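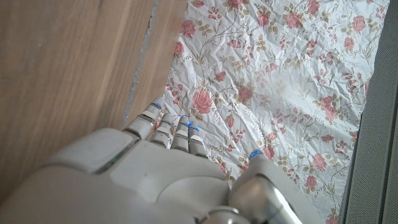 White floral print against brown wood grain

Sticky patches on an oiled dining table after the cloth comes off

Trinidad Sepúlveda
15 January 2021

We bought a second-hand dining table from Geraghty, the furniture place near the old wool stores, for $656. They told us it had been oiled, not varnished, and gave us a small tin of Skivora oil to top it up with. I put a coat on in spring and it looked lovely. Then I put a cotton cloth over it when we had people staying and left it there for most of the holidays.

When I took the cloth off there were three or four patches that felt tacky. They are a bit darker than the timber next to them and some fluff from the cloth has stuck in the worst one. I have wiped the table with warm water and a drop of dishwashing liquid, let it dry overnight, and the patches were still tacky in the morning. There is also one pale ring where a vase stood, but I can live with that if I have to.

I would like to fix it without sanding the whole top back. I have never used a power sander and I don't own one. We also use the table every day, so I can't have it out of action for a fortnight. Is it the oil, the cloth, or something I did? And can I put a cloth back on it later? My mother gave me a few nice ones and they are sitting in a drawer.

Zurnosov

It's the oil. You put too much on and didn't wipe off the extra. I did the same thing to a bench top and it stayed gummy until I got it off again.

What the wood doesn't soak up just sits on top, and under a cloth it gets very little air, so it cures slowly or stops halfway. The water and detergent won't shift it once it has gone that thick.

Get some mineral turps and an old T-shirt. Damp the rag, don't soak it, and rub one patch with the grain. Give it a minute and wipe it off with a dry rag. Do that a few times and the tackiness should come off. Open the windows. Lay the rags out flat outside to dry and don't scrunch them up in the bin, as oily rags can heat up by themselves and catch fire.
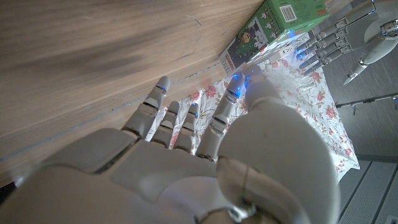 Once it feels clean, leave it overnight before you decide whether it needs anything else. You may find it doesn't. Mine was a bit dull but it wasn't sticky any more and I left it like that for a year.

Don't know about the ring, sorry.

Teodoro Montoya

I agree that too much oil is the most likely cause, but I would check a couple of things before going at it with turps.

First, look at the tin. Some finishing oils are plain oil and some have wax or a hardener in them. The tin should name the solvent for cleaning brushes, and that is usually the one to use on the table as well. If the label has come off, ring the shop and ask.

Second, find a spot that doesn't show. The underside is no good unless it was oiled too, so I normally use the inside of a leg or the very edge at the wall end. Rub it with the solvent and see what comes away. A yellowish smear on the rag is uncured oil. If the rag comes away brown and the timber looks lighter, there may be a stain underneath, and you should stop there and get advice.

Assuming the test spot is all right, I would do it like this:

Pick out the fluff with your fingernail or an old plastic card. Don't use a knife.

Wipe the patch with the solvent, with the grain, and dry it straight away with a clean rag. Go a little past the edge of the patch each time or you will leave an outline.

Leave it for two hours with a window open, then press your palm on it. If it still grabs, go again.

When it no longer grabs, rub lightly with 600 grit paper wrapped around a cork block. You do this by hand and it takes very little pressure. The point is to take off the last of the skin and leave the timber alone. Wipe away the dust with a barely damp cloth and let it dry.

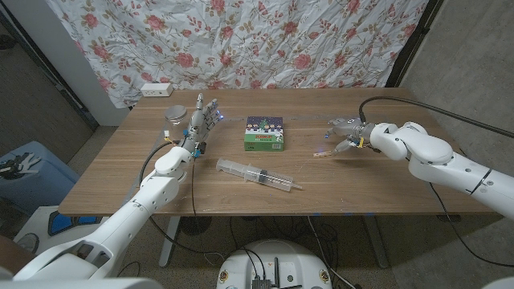
Do I have to re-oil the whole table afterwards?

Only the cleaned areas need oil, though a very thin coat over the full top will help hide the joins between old and new.

For the oil itself, put a teaspoon or so on a lint-free rag and spread it until it almost disappears. Wait 15 minutes and then wipe the lot with a fresh dry rag, including the bits that look dry already. That second wipe is the step people leave out. If your hand slides across and comes up with a shine on it, wipe again.

You can do this in the evening after tea and eat breakfast at the table with placemats under the plates. Keep wet things off it for a week if you can manage that. Full curing takes longer in cool or damp weather, and I would count on a month before covering it with anything.

As for your cloths, there is nothing wrong with using them. Cotton is fine for a meal or a weekend. What causes trouble is leaving a cloth on for weeks over a finish that hasn't hardened, or using one with a plastic or rubber backing. Those backings can stick to oil finishes and sometimes leave a mark that follows the weave. A felt underlay is better, provided it is plain felt with no grip coating.

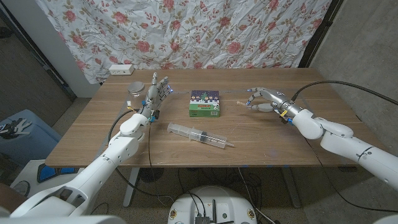

The pale ring is probably moisture caught in the finish. Try the gentle fix first, which is to leave it alone for a few dry days. After that, a light rub with the same paper and a dab of oil will often blend it in. A dark ring would be a different matter, as that usually means the water has got into the timber. Put a cork mat under the vase from now on, and check that the vase doesn't sweat through the base – unglazed pottery often does.

If you get through all of this and the patches come back, the old finish underneath may be something other than oil. Geraghty should be able to tell you who did the work.

Comments

Trinidad Sepúlveda
Thanks both. The tin says turps for brushes so I tried the end near the wall and got a yellow smear. Did the smallest patch last night and it feels dry. The big one with the fluff will have to wait until I buy the paper.

Brukow
You can use a cheap white nylon pad in place of the paper. Not the green ones, they scratch.

Zurnosov
Good to hear. Should have mentioned gloves, turps is rough on the hands.

kettle_and_co
Had the same thing with a sideboard, seven coats in, all too thick. Took me until March to get it right. Thin coats!

Teodoro Montoya
Brukow, agreed on the white pad. It is easier to use near the edges too.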